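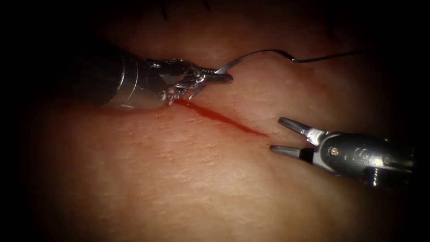
持針器と把持鉗子、斜めに走る切開線

Valdaleについて

ホーム ＞ Valdaleについて

はじめまして、Valdale(ヴァルデイル)のイザティ・エンティリ(Izzati Entili)です。医療翻訳と医療通訳を教える小さな学校をやっています。小さいというのは謙遜でもなんでもなくて、本当に小さいんです。教室が二つ、給湯室が一つ、あとは辞書だらけの廊下。見学に来た方はたいてい「え、ここで全部ですか」とおっしゃいます。はい、全部です！

このページは学校の紹介なので、本当なら理念とか沿革とかをきちんと並べるべきなのでしょうけれど、前にそういう文章を書いてみたら、自分で読んでも誰の学校だかわからなくなってしまいました。なので、いつも見学会でしゃべっているような調子で書きます。少し長いです。お茶でも飲みながらどうぞ。

どうしてこの学校を始めたのか

私はもともと、日本語を勉強しに来た留学生でした。卒業してからは翻訳会社に入って、最初の数年は家電の説明書ばかり訳していました。「お手入れの前に必ず電源プラグを抜いてください」を何度訳したかわかりません(いまでも寝言で言えると思います)。

それがある年の2月、社内で医療分野の担当が急に抜けて、手術記録の翻訳が私の机に回ってきたんです。自信はありました。日本語は得意なつもりでしたから。ところが一行目から読めない。「鈍的に剥離し」の「鈍的」で止まり、「愛護的に把持」の「愛護」で止まり、動物の話が始まったのかと思って前のページに戻ったりして。愛護的というのは、組織を傷めないようにやさしく扱うことなんですね。いまなら生徒さんに笑って話せますが、あのときは夜中の事務所で半べそでした。

その原稿を助けてくれたのが、当時フリーで校閲をしていたヨガ・パティナサラニ(Yoga Pattinasarany)です。真っ赤になって戻ってきた原稿を見て、最初は腹が立って、二日目に全部読み直して、三日目に電話をかけました。「どうやって覚えたんですか」と聞いたら、返事は「教えてくれるところがないから、自分でノートを作った」。そのノートを見せてもらったのが、うちの学校の始まりです。まだ学校のがの字もなかったころですけどね。

ヨガはいまValdaleで読解と校閲の授業を持っています。赤ペンの量はあのころから減っていません。覚悟してきてください。

Valdaleで教えていること

コースは大きく分けて、翻訳と通訳です。それに、どちらに進む方にも受けてもらう基礎科があります。

基礎科では、からだの言葉から始めます。内臓の名前、骨の名前、左右と上下と前後の言い方。地味でしょう？　でもここで手を抜くと、あとで必ず困ります。たとえば「右側」。向かい合って立っている相手の右なのか、こちらから見た右なのか。医療の文章では患者さんから見た右を右と書くのが基本なのですが、頭でわかっていても、急いでいるとするっと間違えます。私もやりました。納品前にヨガに見つけてもらって、しばらく頭が上がりませんでした。

それから、漢字の読み。「口腔」は医療では「こうくう」、「頭蓋」は「とうがい」。ふだんの日本語で育った方ほど戸惑うところで、日本語が母語の生徒さんと、私のように大人になってから覚えた生徒さんとが、ここではわりと横並びになります。この横並びの時間が私はとても好きです。

翻訳コースでは、説明文書、同意書、診療記録、学会の抄録などを扱います。題材はすべて授業用に書き下ろしたもので、実在の患者さんの記録は使いません。同じ内容を、医師どうしの文章と、患者さんに渡す文章の両方で書いてもらう課題があって、これが一番人気で一番嫌われています。「切開を加える」を、これから手術を受ける人にどう伝えるか。「切ります」では怖い、でもぼかしすぎたら何をされるのかわからない。正解は一つじゃないので、毎回教室がにぎやかになります。去年は「縫い合わせる」と「閉じる」のどちらがいいかで、終業のチャイムを過ぎても誰も帰りませんでした。

通訳コースは、声を出す授業です。診察室の会話を想定して、医師役、患者役、家族役、通訳役をぐるぐる交代します。うまくなってくると患者役の演技に熱が入りすぎて、通訳の練習なのか芝居の稽古なのかわからなくなるのですが、それもまた良しということで。つらい知らせを訳す回もあります。この回だけは、終わったあとに必ず長めの休憩を取ります。

クラスの人数と雰囲気

一クラスは8人までです。教室の机がそれしか入らないという事情もありますけど、机が増えても変えるつもりはありません。全員の訳文を全員で読むので、それ以上になると時間内に終わらないんです。

生徒さんはいろいろです。看護の仕事を離れて次のことを考えている方、翻訳の経験はあるけれど医療は初めてという方、家族の通院に付き添っているうちに興味を持った方。年齢もばらばらで、お昼の時間は、親子ほど年の離れた人どうしが同じ電子辞書をのぞきこんでいたりします。修了した方は、これまでに80人を超えました。いまも訳していて困るとメールをくれる人が多くて、私の受信箱は半分くらい「これ、どう訳します？」です。うれしいので、どんどん送ってください(返事が遅いのはお許しを)。

医学の知識がなくても大丈夫ですか、とよく聞かれます。大丈夫です。ただ、血や傷の写真がどうしても苦手という方は、申し込む前に一度ご相談ください。教材に手術の写真が出てくることがありますし、創の状態を言葉にする練習では、見ないわけにいかないものもあります。無理をして通うようなものではないので、遠慮なく言ってくださいね。

用語集「Gretness」のこと

うちで一番の財産は何かと聞かれたら、迷わずGretness(グレットネス)です。ヨガのあのノートから育った、学校の用語集です。現在の見出し語は793。専門辞書に比べたらかわいい数ですが、一つひとつに「やってしまいがちな誤訳」が添えてあるのが自慢です。誤訳の提供者はだいたい私です。

たとえば「創」という項目。「きず」と読むのか「そう」と読むのか、「傷」とどう使い分けるのか、患者さん向けの文章ではどう書くのか。半ページしかないのに、書き直しの回数はたぶん一番です。「鉗子」の項目も長いですよ。つかむもの、はさんで止めるもの、広げるもの、英語では別々の単語になるものが、日本語だと「なんとか鉗子」でまとまっていたりする。逆に「持針器」は名前がそのまま仕事を言っていて、針を持つ器械。初めて見た生徒さんがみんな「あ、読めた」という顔をするので、基礎科の早い時期に出すことにしています。ちょっとしたごほうびです。

名前の由来はお恥ずかしいのですが、ノートの表紙に「greatness」と書こうとした私のつづり間違いです。印刷まで済ませてから気がついて、ヨガに見せたら、校閲者なのに「そのままでいい」と言うのです。あの人がつづり間違いを見逃したのは、後にも先にもあれきりです。

Gretnessは在校生と修了生にお渡ししています。販売はしていません。「売ってください」というお声もいただくのですが、載っている誤訳の背景は授業で話したことばかりなので、本だけ読むと何のことやら、という項目がけっこうあるんです。

リャオ(Liao)の時間

毎週木曜の夜、リャオという名前の読書会があります。授業ではないので、宿題も赤ペンもありません。病気や看病を書いた小説、随筆、詩、ときには古い養生の本なんかを、みんなで声に出して読みます。訳す練習をするわけでもなく、本当に読むだけ。

なぜ翻訳学校で読書会かというと、私自身がこれに助けられたからです。専門用語ばかり追いかけていた時期に、自分の日本語がどんどん硬くなって、友だちへの手紙にまで「当該」と書いてしまって。これはまずいと思いました。痛みを表す言葉ひとつとっても、ずきずき、きりきり、しくしく、じんじん、がんがん。辞書にも載っていますが、小説の中で出会うと体に入ってくる感じが全然ちがいます。私の母語にはこういう言い方が少ないので、いまだに羨ましいです。

見学の方の参加も歓迎しています。お菓子を持ってきてくださる方がときどきいますが、手ぶらで来てください。もう棚がお菓子でいっぱいで、辞書を置く場所がなくなりそうなので！

校舎について

教室はDorkwood(ドークウッド)ビルの二階にあります。一階がクリーニング店なので、夏は階段の途中からむわっとします。冬はそれがちょうどよくて、廊下で予習をする人が出ます。エレベーターはありません。階段がむずかしい方には一階の応接スペースで面談と個別授業ができますので、申し込みのときに一言書き添えてください。

廊下の本棚は自由に使ってもらって構いません。古い版の医学辞典もわざと残してあります。昔の文書を訳す仕事が来ると、いまの病名では引けない言葉が出てくるんです。ただし、赤い背表紙の解剖図譜だけは貸し出し禁止です。以前一度行方不明になって、数か月後に給湯室の電子レンジの上で見つかりました。誰がなぜ置いたのかは、いまだにわかっていません。

翻訳のご依頼について

学校のほかに、少しだけ翻訳のお仕事も受けています。担当するのは私とヨガ、それから修了生の何人かです。必ず二人以上で見るので、お急ぎの案件はお断りすることもあります。対応している言語は日本語、英語、インドネシア語、マレー語です。それ以外の言語は、知り合いの翻訳者を紹介できる場合がありますので、まずは聞いてみてください。

診断や治療についてのご質問にはお答えできません。私たちは言葉の人間なので、そこは主治医の先生に聞いてくださいね。「先生に何をどう聞けばいいかわからない」というご相談なら、通訳コースの講師が喜んで乗ります。

見学会のお知らせ

次の見学会は8月5日(火)、夜の授業に合わせて開きます。基礎科の授業をうしろで見ていただいて、そのあと希望者だけ残っておしゃべり、といういつもの流れです。椅子の数に限りがあるので、前の日までにお問い合わせフォームからお名前をお送りください。筆記用具はあってもなくても大丈夫。黒板の字が小さいとよく言われるので、眼鏡をお使いの方は持ってきたほうがいいかもしれません。

都合が合わない方は、別の日の個別見学もできます。私が授業に出ている時間はヨガがご案内します。口数は少ない人ですが、用語の話を振ると急に止まらなくなりますので、お帰りの電車の時間には気をつけてください。

Valdale　代表・通訳コース担当
イザティ・エンティリ

お問い合わせ ／ コース一覧 ／ 見学の申し込み ／ よくあるご質問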